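Gololon G6 Hand-Held Demonstration Gripper

Product page – last revised May 14, 2025

The G6 is a two-finger gripper with a handle in place of a robot flange. An operator carries it through a task, and the wrist camera, finger encoder and inertial unit record the motion on a common clock. The recording is then used to train a policy for an arm fitted with the matching Gololon G6-R end tool. Finger geometry and camera position are the same on both versions, so no image remapping is needed between demonstration and playback.

Recording away from a workcell

No base station, floor markers or fixed cameras are required. Position is worked out on the tool from the wrist camera and inertial data. Start each session with a slow sweep of the room at varied tilt, taking in fixed structure at several distances. Uprights, crossbars and ceiling beams give good features. Tube lights will clip at the default exposure; this does not stop the map from closing as long as enough darker structure stays in view. 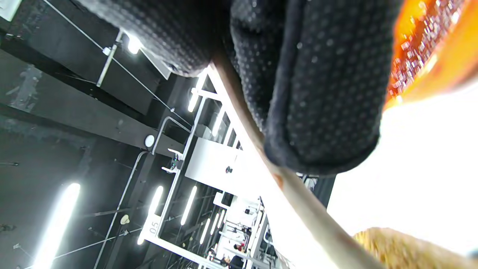 Recording at a table

For table-top work, bring the tool in low and keep the wrist angle close to the one the arm will be able to reach. Pale matt surfaces carry few features. On such a surface, let some of the room beyond the far edge into view between grasps – a stand, a wall panel or a monitor is enough to hold position. Crockery in strong colours, such as an orange bowl or a dark green plate, separates well from a grey top even where glare is present.

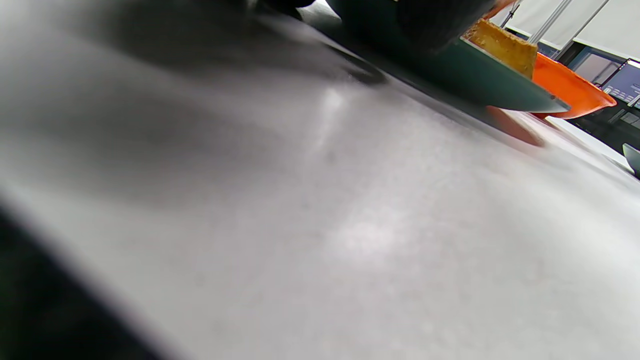
Demonstrations should be kept short and started from varied positions. Hanane Ragab's application note for Bukent recommends 98 demonstrations per task as a first set, with object positions changed between each. Takes in which tracking was lost are flagged on export and can be left out of training.

Remote control mode

The same handle can drive a G6-R arm directly over a wired link. Finger opening is proportional to trigger travel. Remote control is slower than carrying the tool by hand, and is intended for corrections: run the trained policy, take over where it fails, and record the recovery as a new demonstration.

Specification

Mass, with battery: 747 g
Finger opening: 0 to 98 mm
Recording time per charge: some 46 minutes
Degrees of freedom tracked: 6, plus finger opening
Finger pads: replaceable, supplied in pairs

Supplied with

Charging dock, wired link cable, spare finger pads, calibration board. The G6-R end tool and the Hofstetter flange adaptor are ordered separately.

Orders and support

Sales: Pascal Lefèvre, Mirnside office
Calibration and repairs: Veronika Ruchti

Firmware with adjustable exposure lock is due in June. Units already in use can be updated through the dock.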